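4.2 What people do with the clean pile

I went into this part of the study thinking folding was the dull bit. Washing and drying have machines and settings and bills attached, and that's where most earlier household surveys put their effort (ours too, I'll admit, in the Hengate pilot). But when Kamala Bhat and I sat down with the Lerberg diaries in January, the same complaint kept coming up: the clothes are clean, and they're still not put away.

We had 3139 usable diary entries by then, from 671 households. People wrote down when a load finished and when the last piece of it reached a drawer, shelf or hook. I loved reading these — some folks gave us two words, and some gave us a whole paragraph about their sister-in-law's towels. Wael Chraibi coded the lot using the Tagle categories, which sort a resting pile by where it sits: bed, chair, table, floor, or still in the machine. Table piles often had a basket in or near them (Figure 3), so we kept those as one category and didn't try to split them further.

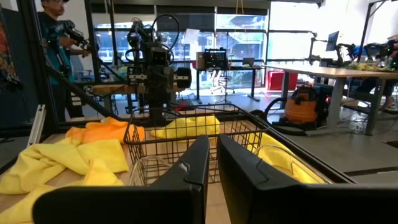
Figure 3. Yellow and orange cloth in and around a black wire mesh basket on a wooden tabletop.

So does owning more baskets get laundry put away faster? We found no sign of it in the diaries, and homes with several baskets had waits much like homes with one.

What did seem to matter was whether the pile was in somebody's way. Bed piles moved by bedtime, even if they only moved as far as a chair (we logged that as a transfer, and I still go back and forth on whether we should have). Table piles tended to go right before a meal. Floor piles could sit for days, and the median wait for those was around 20 hours longer than for bed piles.

I'd be careful with that gap, though. Rimex, the diary app we used, sent its reminder at 9 p.m., and a reminder at that hour may well have nudged people toward clearing the bed. We come back to the timing problem in Section 5.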